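Tagged: Home & DIY > Furniture > Tables and desks
2 min read

lleucu_j
Bought a secondhand table in July and I can't decide whether to oil it or leave it alone. It's very pale with a pinkish tinge, and I'm terrified of it going orange!

dolan_e
Leave it. I oiled my Malent desk and it went the colour of weak tea in 2 coats.

SnehaM
Disagree with Eamon, sorry. A clear hardwax is fine, just test it underneath first. Are you sure it's real wood though? Sanding a printed top is a disaster (ask me about my old Ninico shelves).

dolan_e
You can test underneath all you like, the top's had years of sun on it.

lleucu_j
No idea if it's real, the seller only said "light wood". Photo of the top:

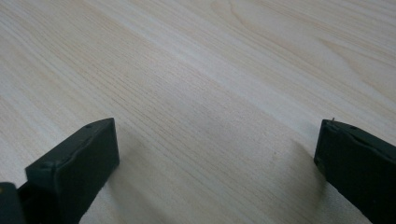

Grain goes all slanty, then curves round at the top right

beatriz.a
Lovely grain! Look at the edge, do the lines carry on over it? If they stop dead it could be veneer, so go easy with the sander.

SnehaM
What Beatriz said. And wipe it down before you decide anything.

lleucu_j
Right, off to crawl about with a torch. Will report back x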